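Zoila Bedoya
Saturday, April 18, 2020

1/ A little thread about putting the fruit and veg away, because three of you asked after I moaned about my fridge drawer last week (and because I've had far too much time to think about it, as you can imagine!)

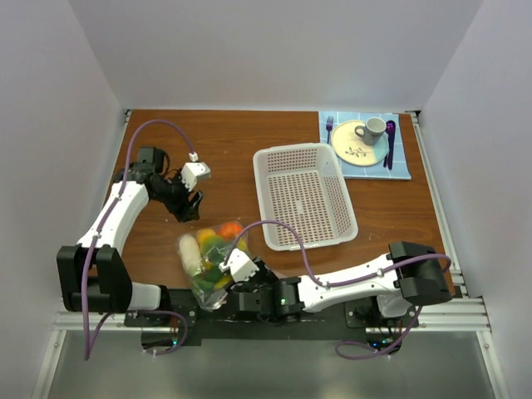 2/ Start with the bag

A clear bag is a lovely thing. You can see the orange fruit and the yellow pepper straight away, and the green bits underneath, so you know what you've got before you've touched the knot. I used to leave everything tied up until I wanted it, and by then something at the bottom had always gone soft and taken its neighbours with it.

3/ Then the basket

Plain white plastic, empty to begin with, sitting behind the bag so it's all one short reach. I had a pretty wicker one from Falcão for years and loved it dearly, but you try getting squashed tomato out of wicker. Plastic goes under the tap and that's the end of it.

4/ What goes in first

Peppers at the bottom, as they can take a bit of weight. Fruit on top where people will see it and (with luck) eat it. Leafy things don't go in the basket at all in my house, they get a sheet of kitchen roll round them and go straight in the fridge.

5/ Onions and potatoes

Separate, please! My mother kept hers in the same sack under the stairs and they sprouted like mad every September. Mine live at opposite ends of the cupboard now and we're all much happier.

6/ The bag again

Shake it out, turn it inside out over the tap to dry, fold it in the drawer. I get two or three more goes out of each one, mostly for bread, and the last go is always peelings.

7/ Somebody is bound to ask, so: the soup I make with the tired peppers is just peppers, an onion, a tin of tomatoes and whatever stock there is. Nearly an hour on a low heat, then blend. I'll write it out properly tomorrow if I can find the bit of paper it's on x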